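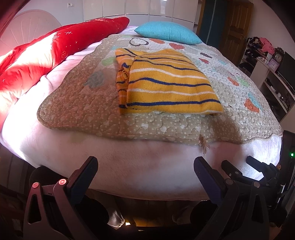
Hanton Quilted Coverlet

Product code 377. Supplied by Conau.

The Hanton is a lightweight quilted layer for use over a duvet or blanket, or alone in warm weather. It is machine quilted through all layers, and the filling is held by the stitch lines, so it does not shift in the wash.

Specification
Outer: 100% cotton, printed face, plain reverse
Filling: polyester wadding
Sizes: crib, twin
Shipping weight, crib size: 600 g
Pack: 2 per carton, trade orders only

Care
Machine wash warm with similar colors. Use a mild detergent without bleach. Tumble dry low – high heat will flatten the filling. Do not iron the quilted face. Wash separately the first time. Slight shrinkage is normal and is allowed for in the cut size.

Trim loose threads with small scissors. Do not pull them. If a seam opens, close it by hand with cotton thread before the next wash.

Safety
Not for use in a crib with a child under 12 months. Keep away from open flame and heaters.

Ordering
Single pieces ship from the Kedness warehouse. The minimum for custom prints is 1,000 pieces per design, and artwork must be approved before cutting starts. The Toprak blanket has the same outer fabric but no filling, and is listed separately.

Trade questions: Seema Goel, Conau sales desk.

Page updated 12 January 2019. Twin size back in stock in February.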